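Puertas abiertas en Zimunero: robots de cocina, café malo y una tabla de cortar

6 de mayo de 2024

Escribo esto deprisa, en el tren de vuelta, con el portátil al 4 por ciento no, pero casi. Visita a Zimunero, jornada de puertas abiertas, demo de manipulación en cocina. Notas sin ordenar.

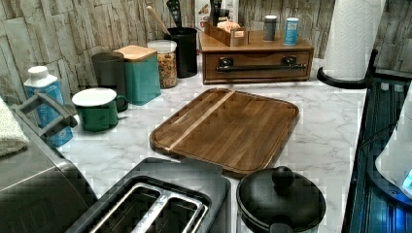
Una lectora me escribió antes de que saliera, cuando anuncié que iba, que para ella lo de la cocina era la prueba de verdad, que una fábrica la puede automatizar cualquiera con dinero y paciencia, pero que a ver quién le enseña a una máquina a moverse entre el tostador y el rollo de papel sin tirar nada. Y que le preguntara a los de allí por los fallos, que los éxitos ya los cuentan solos. Le hice caso.

Pues vamos. La nave está en un polígono, mal señalizado, llegué tarde. Me perdí la presentación entera, 144 sillas según el cartel del aforo y yo de pie al fondo oyendo los aplausos. Tampoco creo que me perdiera gran cosa. Lo bueno era la planta de abajo.

Abajo tienen cocinas montadas. Encimera de mármol blanco, o con dibujo de mármol, pared de piedra en tiras, su tostador, su olla negra, botes, una taza verde, papel de cocina. Trastos normales. Me esperaba tres cubos de colores sobre una mesa, como en la feria del año pasado, y no. Muchísimo mejor así.

La tarea del turno que me tocó: la tabla de cortar. Cogerla, llevarla a otro lado de la encimera, dejarla plana. Suena a nada. Pero una tabla tumbada no tiene por donde agarrarla, los dedos no entran por debajo, y si empujas de lado resbala. Nosotros la levantamos por una esquina sin pensar. El robot tiene que arrastrarla hasta que asome por el canto, o buscar el borde y hacer palanca. Vi las dos cosas. La primera salió bien a la segunda. La otra fatal, la tabla giró y se quedó donde estaba, solo que torcida. Risas. El brazo lo volvio a intentar muy digno.

Pregunté por los fallos, claro. El chico que llevaba la demo, muy majo, contestó sin rodeos: en el último lote llevan 2353 intentos apuntados y 1341 los dan por buenos. Echad la cuenta, poco más de la mitad. Me gustó que lo dijera así, con gente delante. Los malos se guardan también, con una nota de qué pasó. Lo peor, por lo visto, son las cosas transparentes y todo lo que pesa distinto de lo que parece. Los botes de cristal, un horror.

Más cosas que apunté:

El software de planificación es de Claltetti, lo compran fuera. Las pinzas las hacen ellos. Antes usaban unas de Plenden y las cambiaron por los dedos, demasiado gordos para según qué asas.

Nadie limpia la encimera antes de empezar. O sea, la dejan con sus cosas puestas, a propósito. Una señora preguntó que por qué no despejaban un poco y le dijeron que en su casa tampoco estaría despejado. Se rió. Yo pensé en la mía y mejor no sigo.

Lento. Muy lento. Mover una tabla, un rato largo de mirar. Los niños aguantaron menos que yo, se fueron todos al brazo de Bangera, en la entrada, que repartía caramelos. Ese sí iba rápido, pero siempre el mismo caramelo del mismo sitio a la misma mano. Mucha cola. A mí me interesó cero, aunque me llevé dos caramelos.

El ruido. No me lo esperaba, casi nada, un zumbido flojito cuando baja el brazo. Se oía más la máquina de café, que por cierto daba un café malísimo.

Seguridad: raya amarilla en el suelo y una persona con la seta roja en la mano todo el rato. La pulsó una vez, porque un crío metió la mochila. El brazo se paró en seco. Luego hay que rearmar y volver a la posición inicial, y ahí se fueron unos buenos minutos de la demo.

Me quedé con ganas de ver la tarea de los cajones. Hay un mueblecito bajo de madera con tirador de barra, y decían que abrir es fácil y cerrar sin pillar nada no tanto. Tocaba en el último turno y yo tenía tren. Si alguien de los que leéis se quedó, que lo cuente en los comentarios porfa, sobre todo si lo cerró del todo.

¿Lo tendría en casa? Hoy no. Pero salí con mejor impresion de la que llevaba. Repiten en otoño, sin fecha todavía, hay que apuntarse en la web y las plazas vuelan. El autobús desde la estación pasa cada hora, id con tiempo, y llevaos el café puesto.

Me bajo en la próxima. Ya corregiré las erratas.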